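Notes, wk 11 – arms transfers and regional security
2024-11-18

Reading for today was the Destevari chapter + the short Citero paper. If you only did one, fine, but do the other before the section meeting. Citero is easier.

**Where we left off**

Why states sell weapons. Three motives, they overlap:

- money (jobs at home, keeping a production line open)
- influence over the buyer
- balancing against a third state without sending your own troops

Last one is what most people mean when they say a sale "stabilizes" a region. Today = is that true, and how would we know.

**Announced vs. delivered**

Biggest source of bad essays in this class. A headline number is not a contract. Steps, more or less:

1. memo or letter of intent
2. formal request from buyer
3. notification to the legislature (US case), with a review window
4. signed offer and acceptance
5. production
6. delivery, training, spare parts

Things drop out at every step. When you see a big figure ask which step it belongs to. Old deals get re-announced inside new ones too, so watch for double counting. Destevari goes through this using a made-up buyer, Zakaria, and we'll keep using it so nobody gets stuck arguing about real cases before the concept is clear.

Zakaria case, as given in the chapter: mid-size oil exporter, hostile neighbor called Rarkness across a strait. Zakaria announces a package with 54 aircraft and 4000 guided munitions. By the time of the exercise, 2 aircraft have arrived. Munitions mostly there. Pilots not trained.

So: did the balance change? Depends who you ask.
– Zakaria's own staff: no, not yet
– Rarkness: yes, the moment it was announced
– supplier: says yes in public, no in private

**Security dilemma** (review, you had this in the intro course)

State A buys for defense. State B can't see intentions, only hardware. B buys too. Both end up less safe and poorer. Works worst when

- offense and defense look alike
- geography is tight, little warning time
- no hotline or regular talks

The strait case has all of these. Compare with two states seperated by mountains, same purchases, a lot less panic.

**Does the supplier get leverage?**

Standard claim: the buyer depends on you for parts, so you can restrain it. Citero says weak. His point is that dependence runs both ways. Supplier has factories, bases, a reputation for sticking by friends. Threatening to cut off parts only works if the threat is believed, and it usually isn't during a crisis, when you'd most want it to.

Counter: leverage may work quietly, and we'd never see it. Hard to test. If a buyer doesn't do something, was it restraint or did it never plan to? Put this in your essay if you use Citero, he skips over it.

The 95 question – somebody asked after class where the 95 in the Citero table comes from. It's the number of deals in his set, not a percent. Read the note under the table. Also check which years he leaves out.

**Third parties and extended deterrence**

Arms are one way to back a friend. Others: treaty promise, troops on the ground, aid, joint exercises. Troops are the costly signal (tripwire idea). Weapons are cheaper and easier to walk away from, so allies read them as a weaker promise. Zakaria wants a treaty, gets jets.

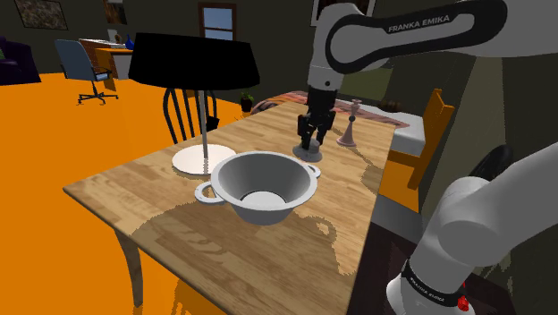
Balance of power as a picture of the region: a few major states, lots of smaller ones, everyone watching who moves next. Writers love the board metaphor and you'll see it in half your sources. Chess peice like the pale pink one with the little cross-like top, standing off on its own – fine, but a piece has no parliament, no budget, no angry public. Small states also move themselves. Zakaria picks fights the supplier doesn't want. If you use the metaphor in an essay, say where it breaks.

**Terms to know**

- offset: supplier agrees to invest or buy in buyer's country as part of deal
- end-use monitoring: checking where the weapons go and how they're used
- interoperability: forces can work together, same radios, same fuel, etc.
- bandwagoning: joining the stronger side. opposite of balancing

**For next time**

One page, Zakaria from the Rarkness side. You're the defense ministry, you've just read the announcement. What do you buy, if anything, and what do you say in public? Use at least one idea from today. No outside research needed.

Long essay topics due before break, final draft in January. Topic can be a real deal but pick one where deliveries are finished, otherwise you have no outcome to write about.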